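Flolleo Button Box – notes for the dataset folder

Welcome! Everything in this folder belongs to the button box task, the tabletop activity we have had the most fun putting together so far. A wooden box with push buttons on top, a cork table to work on, a tray for small parts. It sounds plain, and it is, but there is a surprising amount to enjoy in a good round button.

What you get

The folder holds 2088 short clips, sorted into 2 sets. The Lulton set was made first and the Virkuvetti set followed in July. Both use the same layout and the same button colours, so you can mix them freely. Each clip comes with a one-line note saying which button was asked for, for example "press the blue one" or "press green, then red-and-white".

The bench

Cork is a lovely surface for this sort of work. It is quiet, it doesn't glare much under the lamps, and small things tend to stay where you put them. The box has a cork-coloured top as well, with a red-and-white button, a blue one and a green one. There are stickers on the front in red and blue. Please don't read anything into them – they are decoration, and they do not tell you which button to press. The white tray is left empty for the button clips and only comes into its own in the sorting task, which has a folder to itself.

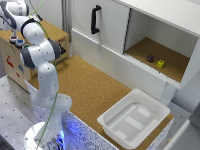

Tanabe wrote in after trying the first set and asked for the buttons to be named by colour every time, never as "left" or "right", as the two had been muddled more than once in the notes. A very good point, and we went back through the lot! Colour names are now used throughout. The two-tone button is always "red-and-white", never plain "red".

Known snags

In 25 clips the green button is hidden for the whole of the press. They are marked "hidden" in the notes, so leave them out if you need a clear view of it. The lighting changes a little between sets too – Virkuvetti is the brighter of the two.

Using it

Do whatever you like with the clips, and please mention Flolleo if you share something made from them. Corrections to the notes are very welcome. Send the clip number and the new wording.

Last updated February 11, 2026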